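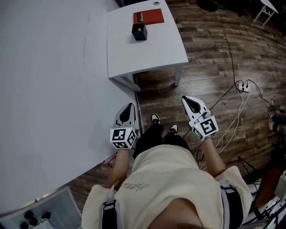
A pair of hand-held grippers, one for each hand, with a marker cube on each. Training shifts at Siludine use them alongside the regular packing line.

Packers at Siludine take a turn as robot teachers

The packing floor at Siludine has a new job on its shift board this February, and there is already a waiting list for it. Packers at the housewares distributor can now sign up for a two-hour block of "teaching," picking up a gripper in each hand and doing what they already do all day: sorting, folding, boxing and stacking.

The movements are recorded and used to train Greco, the two-armed packing robot the company plans to put on its slowest and most repetitive orders. So far 39 employees have been through the short training course, and together they have logged 517 sessions. What a great thing to see a company ask the people who know the work!

"I have been packing boxes for 11 years and I never thought of it as something you could teach a machine," said Benedita Prata, who moved from the night line to become the lead for the teaching room. "Then you slow down and notice how many little decisions there are. Which corner goes in first, how hard you can squeeze a thing. The newer people learn a lot from watching each other, too."

The grippers take some getting used to. Fingers do most of the thinking in this job, Prata said, and with the grippers you have to plan a grab with your whole arm. Most packers feel clumsy through the first session and comfortable by the third. Each block includes a break at the halfway mark, and shoulder straps are adjusted for each person before recording starts.

Pay was the big question when the program was announced. Teaching blocks are paid at the lead packer rate, and hours spent in the room count toward promotion. Siludine has also put in writing that no packer will lose a position to Greco through the end of the pilot. What happens after that is still being discussed with staff, and several packers said they want a longer promise.

Greco's first real assignment will be the Pirna line of boxed kitchen sets, where each carton is packed the same way and wrist strain has been a steady complaint. Packers there will move to mixed orders, returns and quality checks, and two of them will be trained to run the robot.

The teaching room is open to both day and evening shifts. The sister warehouse in Grirnari will get its own room once the Pirna trial is up and running, and Prata will be there for the first month to help its packers get started.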